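The Second Saucer

I bought the Tavano arm on a Wednesday night with a glass of wine in me, and the total came to 2576 dollars, shipping included. Sterside had it on sale. My sister still thinks it was a floor lamp.

The idea was that I'd review it for my little newsletter (859 subscribers, hello, I love you all) and send it back inside the 48-hour trial. The box said it would "learn the rhythms of your table." Well, my table has no rhythms. I eat cereal over the sink! So I got out the toy tea set I'd been saving for a niece who is now in law school, and I figured we'd start small, the arm and me.

The Clumex app is awful, by the way. It made me set a password four times and then greeted me as Kitchen. But the arm itself, oh, I liked it right away. It had a way of stopping over the table before it did anything, like my grandmother used to stop at the door of a shop, checking her purse. I'd say "pour" and it would think about pouring. I started talking to it during the pauses, first about the weather, then about the divorce.

By the second evening I had a draft that was mostly complaints, and I was sitting on the floor reading it out loud. Battery, two stars. App, one star. Grip, soft and very polite, five stars. I left the video feed up on my phone beside me and looked over whenever I got to the end of a paragraph.

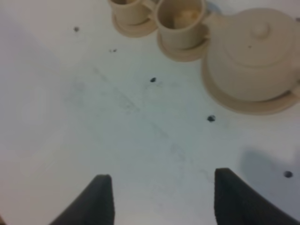
Hour 47

The return label was from a warehouse on Śliwiński Street. I printed it, and I even found the tape. Then I put the kettle on, the real one, and asked the arm if it wanted to try the teapot again, and it stopped for a while the way it does.

I told my sister in December.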